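Every few years somebody decides that the medieval guild was a kindly institution, and a stack of books follows. The latest batch leans hard on the Bramwood rolls, the account books of a cloth town that kept better records than its neighbors. I have read three of these books now and I remain unconvinced.

The rolls list 73 masters over the period everyone likes to quote. Fine. They also list fines, and the fines fall mostly on widows and on outsiders trying to sell at the October fair. One of the new histories gives this a paragraph. Another puts it in a footnote and moves on to the feast days.

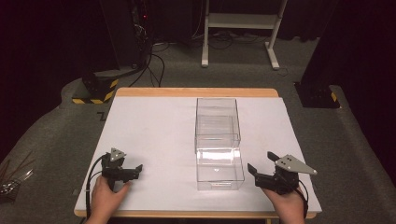 Then there is the matter of what survives. We have Bramwood because its chest stayed dry. Nenden, a bigger town by any measure, left us 11 loose leaves and a lawsuit. To build a theory of medieval working life on the first and wave at the second is a gamble, and readers ought to be told so before page 200.

I don't doubt that guilds buried their dead and fed some of their sick. The rolls say they did – but the rolls were kept by the guild, and I would like to hear from the journeymen. Some 41 of them signed the complaint at the back of the last volume. As far as I can tell, it has never been printed in full, and I'd trade all three books for a decent edition of it.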